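4.2 Hand-held collection kit

The kit under review is the Skenetti hand-held gripper set, sold by Laing as a pair with a license for its processing software.

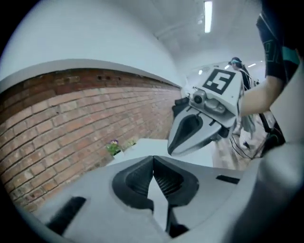 Figure 3. Wide-angle view from one hand-held gripper, with its ribbed black finger pads at the bottom. A second gripper is held up in front of it, showing the square marker on its upper face and the small round camera module below.

4.2.1 Procedure

We used the kit at two sites, Clidanstead and Trirside. Operators carried out short tabletop tasks with one gripper in each hand or, for handover tasks, with one gripper per person. Each recording was started and stopped by the operator. Operators had one training session before their recordings counted toward the total.

The vendor's software estimates the path of each gripper from its own camera. The marker gives a second estimate when one gripper is in view of the other. We kept the default settings at both sites, apart from exposure, which was fixed at Trirside after early recordings came out too bright near the windows.

4.2.2 Yield

The target was 2,000 recordings. Of these, 1,257 passed the software's tracking check without manual work. A further 76 were recovered by trimming the start of the recording, where operators tended to move the gripper too fast. The rest were set aside and are not used in Section 5.

Most rejected recordings came from handover tasks. When the grippers were close together, each camera saw mainly the body of the other, and the path estimate drifted. The marker helped only while its full border was visible - a tilted or partly covered marker was ignored by the software.

Operators at both sites reported tired wrists in longer sessions. Laing offers a lighter handle as a paid option, but we did not test it.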